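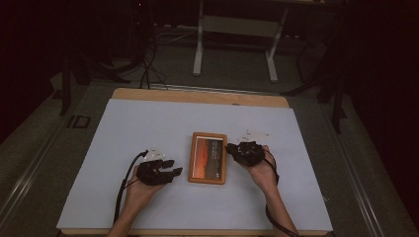

The tablet in its orange case.

About Stadska

Home / Shop / Refills / About / Contact

We make shampoo bars, a scalp oil and one conditioner. Small range, on purpose. Everything is mixed, poured, cut and wrapped in our own unit in Hundale and it goes out the door from there too.

Quick version for people in a hurry (us, mostly): sulfate-free bars for dry, fine or curly hair. No plastic bottles except the pump on the conditioner, and we're working on the pump.

How we started

Hard water. Hundale has terrible water for hair, ask any stylist in town. Everything we tried left a film, or stripped the color, or smelled like a car freshener. So the first bar got made in a kitchen, with a borrowed stick blender and a loaf pan lined with baking paper. It was ugly. Went gray in the middle. But it rinsed clean in our water and that was all we were after.

Then friends wanted one, then a salon wanted a box. The second batch cracked. The fourth was good enough to charge for and we've been tweaking that same recipe ever since – it's still the Original, green wrapper, top left in the shop.

What's in the bars

A mild coconut-based cleanser, cocoa butter, a little oat protein, clay in two of them, scent in most of them. Full ingredient list is on every product page, in the same order as on the wrapper. If you have allergies please read it every time you order, we do change things now and then and the page is always updated first.

The bars are:

Original – normal to dry hair, light rosemary
Kermani – thick, coarse or curly hair, more butter, warm spicy scent
Bravetti – fine or oily hair, the clay one, lemon and basil
Plain – no scent at all, same base as Original

Kermani is the best seller by a mile. Bravetti is the one people email about, see below. Plain was only meant to be a test run but the people who love it REALLY love it, so it stays.

The scalp oil comes in a 30 ml glass bottle with a dropper. Two or three drops, before washing, not after. It's not a hair growth product and we won't say it is. It's for dry, tight, itchy-feeling scalps. If your scalp is sore or bleeding or losing hair in patches go see a doctor, please, don't buy oil.

How we make them

One batch is 680 bars. That's what fits on the drying racks, no science behind it. We mix on Monday mornings, press the same day, and then the bars sit until they are hard enough to wrap. Takes longer in summer when its humid. If something in the shop says "drying" it means exactly that, they exist, they're just soft.

Every batch gets a number, stamped on the bottom flap. Keep the flap if you can. If a bar crumbles or smells off or goes mushy in a week, send us the number and we'll look up what went in and either replace it or refund you. Your pick.

We don't test on animals. We test on us, then on a list of regular customers who signed up for it. The list is full right now.

Where to find us

Online, here. Also some 115 salons and small shops, full list on the stockists page. We don't sell through the big marketplaces, so if you see our bars there it's somebody reselling and we can't tell you how old they are.

The unit has a little front counter, open Wednesday afternoons for pick ups and refills. Bring your own tin. Parking's bad. There's a bell, ring it twice, the fan is loud.
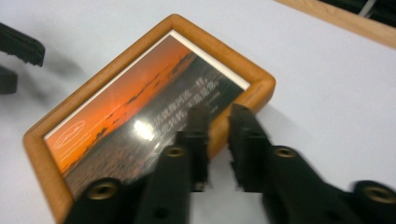 One customer wrote in to say that the Bravetti bar left her hair waxy for the first two weeks, that she'd nearly thrown it out, and could we please put a warning on the page so other people don't give up too soon. Fair point, and we've added one. If you're coming from a regular liquid shampoo with silicones in it your hair can feel strange for a bit. Wash twice, rinse longer than you think, and if the water's hard do a rinse with a splash of cider vinegar once a week. Still waxy after three weeks? Wrong bar for you. Write to us and we'll swap it for another one, even half used.

Other things people ask

Is it ok on colored hair? Yes for Original, Kermani and Plain. Bravetti can pull at fresh color, wait a couple weeks.

How long does a bar last? Depends on your hair. Short hair, months. Long and thick, more like six weeks. Keep it dry between washes, on a rack or a dish with holes. A bar sitting in a puddle is gone in no time.

Kids? The Plain one. Mind the eyes, it stings like any other shampoo.

Do you do face products? No. We get asked a lot. Skin is a whole different job and we'd rather get the conditoner right.

About that conditioner

New recipe since July. Thinner, easier to spread, less scent. Some of you liked the thick one and told us so, at length. We made 1,000 bottles of the new one and will see how they go over before deciding if the old one comes back as a second version. You can vote on the product page, takes a second.

The pump can be reused. Order the refill pouch, keep the pump. The pouch itself goes back to us in the prepaid envelope and we send them off for recycling when we have a full sack.

Work with us

Salons: there's a wholesale form on the contact page. Small first orders are fine. We send testers with it, one of each bar.

Jobs: one opening right now, part time, wrapping and packing, mornings. Standing work, and you'll go home smelling of rosemary. Apply through the form, no cover letter needed.

Press and bloggers: we can send a sample. We don't pay for reviews and don't ask to see them first.

Contact

Email is best, we answer within two working days, a little slower during pouring. Phone is on Wednesdays only, same hours as the counter.

Page last updated 6 August 2026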